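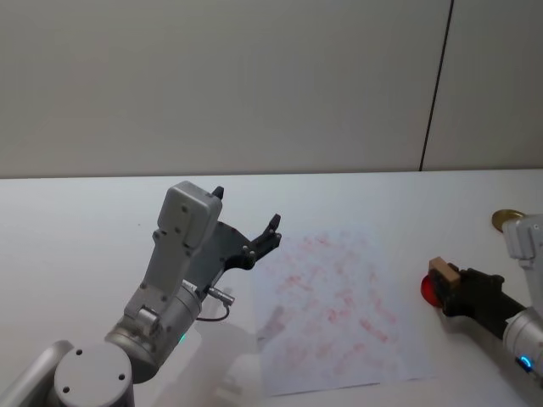

Kusstead Musicians' Association
Progress report to the Pietrzak Fund
Jan 15, 2026

Membership

The association has 211 paid-up members. Most of the new names are wedding and church players who had never belonged to anything before. Dues are still collected at the door of the general meeting, which means anyone who misses the meeting tends to fall behind. We have asked the bank for a standing payment form and are waiting on it.

The Jollness branch voted to stay with us. Its members wanted their own welfare account, and the executive agreed, provided the books are shown to the main office every quarter.

Welfare and hospital fund

Six members received help with medical bills in this period. Two claims were turned down: one was for a dependent, and the rules do not cover dependents, and the other came in without receipts. The second member has been told he can apply again.

Band leaders have asked for the fund to cover damaged instruments. We have not agreed to this. Your grant letter limits the money to health costs, and we would need your approval in writing before changing anything.

Performance fees

The minimum fee agreement with Flarneck Hall was signed in June and has held so far. Sidemen are now paid on the night, before the band leaves the building. Smaller venues have been slower. Five of them took copies of the agreement, and we have had signatures from two. The rest say they will not move until their competitors do – we expect this to take most of the year.

Disputes between bands over double bookings have continued. The executive heard both sides in each case and deposits were returned.

Training

The talking drum and percussion classes at Jollness ran as planned. The royalty registration class was poorly attended and started late both times. We plan to hold it straight after rehearsals, when people are already in the building.

Spending

Spending on welfare and training is within budget. Printing went over because the membership cards had to be done again with the correct address. The difference was paid from dues and is not charged to the grant.

Next period

We will hold branch elections at Jollness, finish the welfare rule book and go back to the venues that have not signed. The request on instrument cover will be sent to you separately.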